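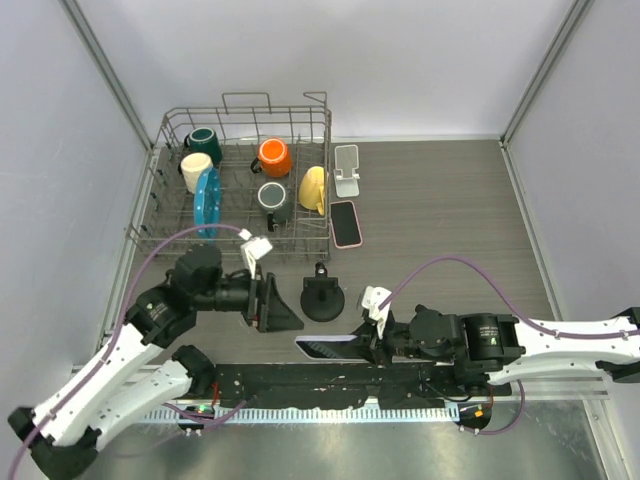

Section 3. Installing the Under-Counter Water Filter

3.1 Before You Begin

This section applies to the Ostermann under-counter water filter supplied to residents of Lodwood and Temton housing. It covers connection to the cold water supply, first flushing, and cartridge replacement. It replaces the instructions dated 3/23/23.

The filter is intended for cold drinking water only. It must not be connected to a hot water line, to a well, or to any supply that has not been treated.

Residents of the Bimdale building should read Note B before proceeding. The shutoff valves in that building are of an older pattern.

You will need an adjustable wrench, a screwdriver, a pencil, a bucket and a dry towel. The mounting bracket, screws, tubing and inlet adapter are packed with the filter.

CAUTION: Do not install the filter where the temperature may fall below freezing. Ice can crack the housing and cause flooding.

3.2 Mounting the Bracket

1. Clear the cabinet under the sink.

2. Hold the bracket against the side wall of the cabinet. Leave enough room below it for the cartridge to be lowered and removed.

3. Mark the screw holes with the pencil.

4. Fasten the bracket with the screws provided. Do not use longer screws, which may pass through the cabinet wall.

5. Hang the filter head on the bracket and press down until it clicks.

3.3 Connecting the Water Supply

1. Close the cold water shutoff valve by turning it clockwise.

2. Open the cold faucet and let the remaining water drain. Leave the faucet open.

3. Place the bucket below the valve and disconnect the cold supply hose.

4. Screw the inlet adapter onto the valve by hand, then tighten it a quarter turn with the wrench.

5. Push one length of tubing firmly into the adapter and the other end into the port marked IN.

6. Connect the port marked OUT to the faucet hose in the same manner.

7. Pull gently on each tube. A tube that moves has not been fully inserted.

CAUTION: Do not overtighten the inlet adapter. Damage to the threads is not covered by the warranty.

Note A. Tubing must be cut square with a sharp blade. Scissors flatten the end and will cause a leak.

Note B. In the Bimdale building, the valve handle must be turned until it stops, which may take several full turns. If water continues to run from the faucet, contact the maintenance office and do not disconnect the hose.

3.4 First Flushing

1. Close the faucet and open the shutoff valve slowly.

2. Inspect every connection. If water appears, close the valve and reseat the tube.

3. Open the cold faucet and let the water run for 20 minutes. The water may at first look gray or cloudy from fine carbon dust.

4. Close the faucet, wipe all fittings with the towel, and inspect them again after one hour.

Do not drink the water or use it for cooking until flushing is complete.

3.5 Replacing the Cartridge

The cartridge is rated for 700 gallons. The indicator light turns amber when replacement is due. A cartridge that has been in place for a full year must be replaced whether or not the light has changed. In Temton, replacement cartridges are issued from the management office each April.

1. Close the shutoff valve and open the faucet to release pressure.

2. Turn the cartridge to the left and lower it into the bucket.

3. Remove the cap from the new cartridge, insert it, and turn it to the right until it stops.

4. Hold the reset button until the light turns green.

5. Repeat the steps in 3.4.

Used cartridges may be placed in household trash. For the list of spare parts, see Section 4.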